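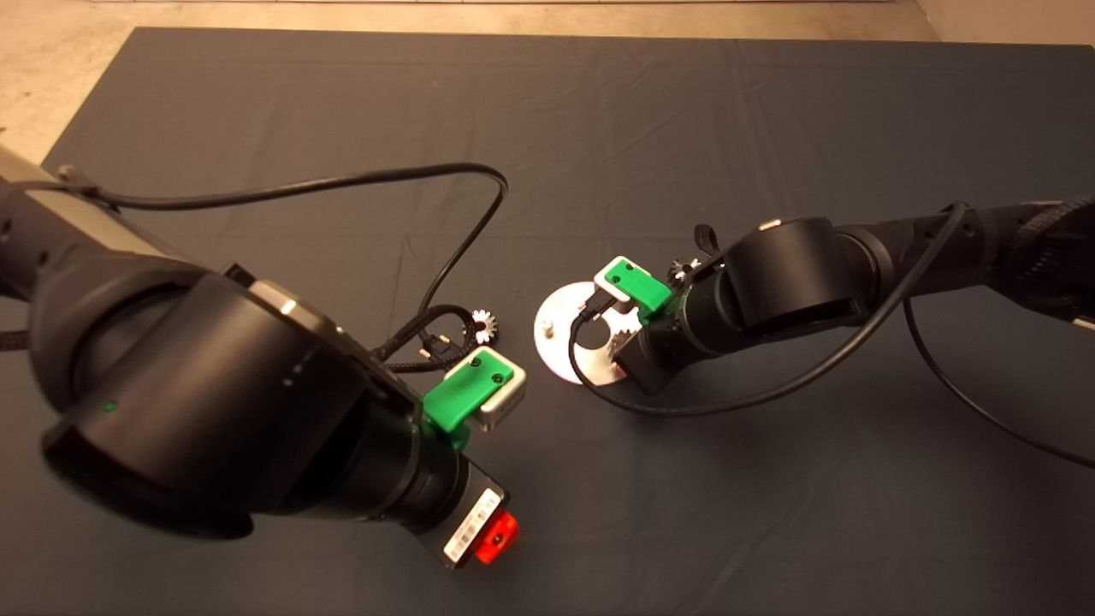 Workshop Tips: Teaching Two Arms to Put Gears on a Plate

Last updated: Apr 8, 2025

I've been running the gear job by remote control since September, and I've saved 961 demos out of 966 tries (the other five I'd like to forget!). A few things I wish I'd had taped to the wall when I started.

Lay down a dark cloth. Small silver gears show up so much better on gray than on a pale floor, and when you drop one it stays put instead of skittering off to live under the bench. Creases are fine, but pull out any big ridge or the plate will rock on it.

Go slow on the last bit. I zoom across the cloth like everybody does, then take a full breath before a gear goes anywhere near its peg. If you jab at it, the arm learns to jab at it, and you'll be watching that jab for weeks.

Pick one arm to steady the plate and stick with it. I swapped sides for almost 50 demos because my wrist was sore, and the poor Irnholm model got so confused it just hovered. My friend Eleni Milošević swears by mixing sides, but she records far more than I do and has the patience of a saint. 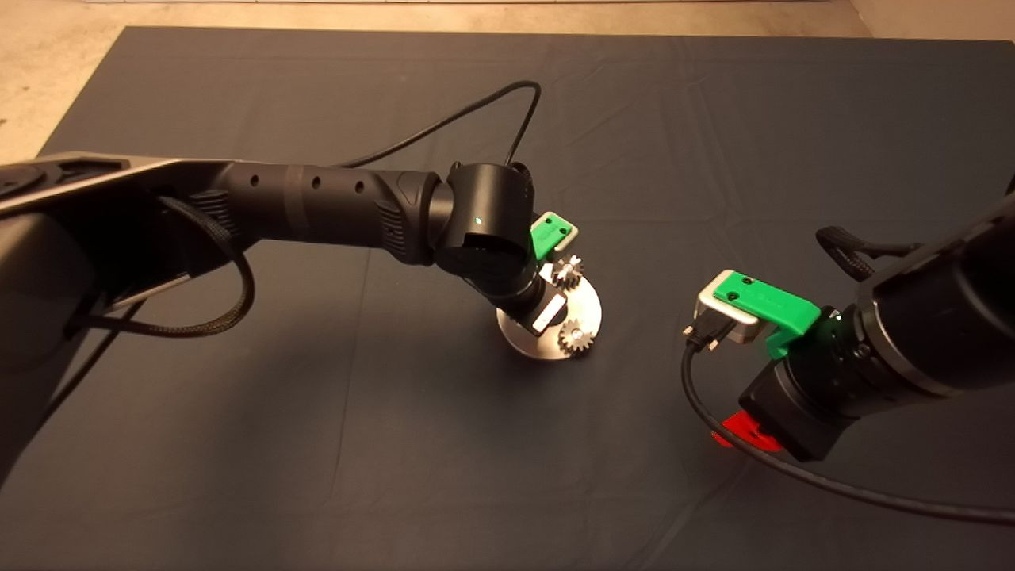
Keep an eye on your cables, too. Give the wrist ones a nice loose loop, then swing each arm through its whole reach before you hit record, so you know nothing will snag or drag a gear along with it.

Scatter the loose gears differently every time – I nudge them with a pencil, eyes shut. And take a break every 12 demos, even if you feel great. My tired ones are wobbly and I end up tossing them anyway, so I might as well have been having coffee.

Last one: if you fumble a gear, don't stop! Pick it up again and finish. I keep those recoveries in their own folder and add them back in when I train.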